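Section 4: Placing and Setting Up Your Bedside Phone

Read this section before you move any furniture. Most people read it after, and Gumoron support can tell from the tone of the call.

4.1 Choosing a spot

The Clalent corded desk phone wants three things: a flat surface, a wall jack it can reach, and a sleeper who will be able to find it in the dark. The line cord in the box is 60 inches long. It does not stretch, although many owners have tried.

1. Find the wall jack. It is behind the heaviest thing in the room.
2. Measure from the jack to the tabletop, going along the wall and up. Do not measure through the air. The cord has to go the long way, and so does your tape.
3. If the distance is more than 60 inches, buy a longer cord or pick a closer table. An Ibarra extension cord works fine and comes in white or a color the maker calls bone.
4. Sit on the bed and reach for the spot with your eyes closed. If you hit the lamp, move the lamp.

NOTE: Round tables are fine. Put the base toward the back so there is room left for a glass of water, which you should then put somewhere else (see 4.4).

4.2 Connecting the line

1. Set the phone face down on a towel or on the bed.
2. Push the small clear plug into the socket marked LINE until it clicks. If it does not click, you have the socket marked DATA. Everyone starts with DATA.
3. Run the cord through the groove in the base. The groove keeps the phone from rocking. A phone that rocks will be blamed on the table.
4. Plug the other end into the wall jack.
5. Turn the phone over, lift the handset and listen for a dial tone.

No dial tone? Check that the coiled cord is seated at both ends. It has two ends, and the one under the handset is easy to forget.

CAUTION: Do not connect the phone during a thunderstorm. You have gone this long without it.

4.3 Setting the ringer

The ringer switch is on the back edge and has three positions: OFF, LO and HI. LO will wake a light sleeper. HI will wake the light sleeper next door.

1. Slide the switch to LO.
2. Call the phone from another line.
3. Let it ring twice and decide whether you could stand that at four in the morning.
4. Adjust, and call again if you must.

The OFF position silences the bell and nothing else. Calls still arrive. If you leave the ringer off and later report that the phone never rings, we will ask you about this switch first, and we will be polite about it.

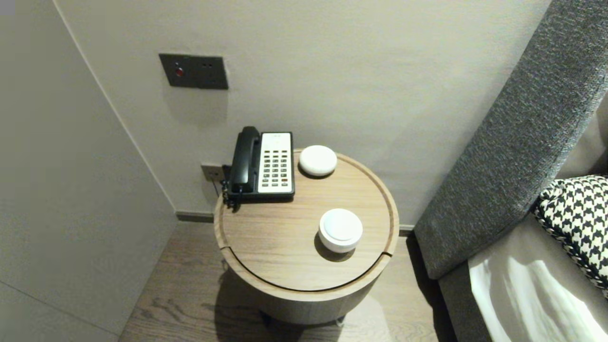

4.4 Liquids, lotions and other visitors

Keep drinks at arm's length from the base. The case is not sealed, and the warranty card is very clear on the subject of tea. If something does spill:

1. Unplug the line cord at the wall.
2. Turn the phone upside down on a dry cloth.
3. Leave it for 40 hours. A hair dryer will not speed this up, but it will bend the case.
4. Reconnect and listen for a dial tone. If you hear crackling, repeat step 3 with lower hopes.

Clean the case with a damp cloth. Furniture polish makes it shiny and also makes it slide.

4.5 Storing numbers

Memory keys hold one number each.

1. Lift the handset and press STORE.
2. Dial the number, including the area code.
3. Press STORE again, then the memory key you want.
4. Hang up. Write the name on the paper strip in pencil. People move.

NOTE: Stored numbers are lost if the line is unplugged for more than 175 minutes, so keep a list. Yes, this includes the 40 hours in 4.4.

For wall mounting, see Section 5. You will need the Skestance bracket, two screws and a wall you don't mind making holes in.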